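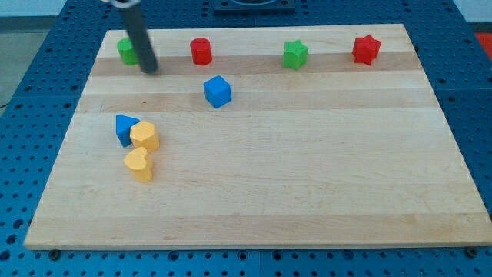

Work this period went into the shape-and-color sorting set, the second of the tabletop kits covered by the Grulthorpe grant. The set has to be compact, hard to tip over, and easy to reset between trials. The layout now in use puts a row of four blocks along the far side of a maple board: green cylinder, red cylinder, green star, red star. Each color appears in both shape families, so a sorting rule based on color and one based on shape give different groupings from the same row. The board sits on the blue perforated table.

**1. Blocks**

The cylinders are unchanged from the last report. The stars were redrawn by Olaia Valcárcel. In the first version both had five points, and the only difference between them was color. The red star now has six points and the green star keeps five. This gives us a finer shape distinction to use in later trials without adding parts to the kit.

Tomić delivered the second batch in December. Of 22 blocks received, four were sent back for uneven bases. The replacements are due with the next order and do not hold up any current work. Valeriano Bustamante has added a base check to the receiving sheet: each block is stood on a flat plate and pushed lightly at the top edge. A block that rocks is rejected.

**2. Board**

The board is made of glued strips and shows alternating pale and darker bands. We considered painting it a flat gray to remove the banding. Ainhoa Urquijo compared the painted and bare boards over 21 layouts and found no difference in setup time or in placement errors. The bare board stays. It also cleans up more easily, as the gray paint had started to pick up marks from the red blocks.

The darker tan band near the far edge has proved useful as a visual guide for the back row. Setup staff place the row by eye against it. No printed template is needed for the standard layout. Boards cut from other stock will have bands in other places, so the setup guide cannot depend on this. Firouzeh Vahidi is drafting a version with two light pencil marks on the side edges of the board.

**3. Setup guide**

The guide has been cut from eight pages to four. The parts list and the reset procedure now share a page. Two items are still open:

- Spacing between blocks is given only as "even." A fixed distance will be added once the board size is final.
- The order of the row is listed left to right as seen from the near edge. Kikport, who are testing the guide for us, read it from the opposite side and set the row in reverse. The next draft will include a small diagram.

**4. Budget**

Spending on materials is within plan. The paint comparison used stock already on hand. The one cost not foreseen was return shipping on the rejected blocks, which Tomić has agreed to credit against the next invoice. No change to the total is requested.

**5. Next period**

- Receive and check the replacement blocks.
- Fix board size and spacing - both are needed before the guide can be closed.
- Send the revised guide to Kikport for a second reading.
- Get a quote from Horner for storage trays with one slot per block.

Questions on the parts order should go to Valeriano Bustamante, and questions on the guide to Firouzeh Vahidi.

Submitted by Abilio Vallejo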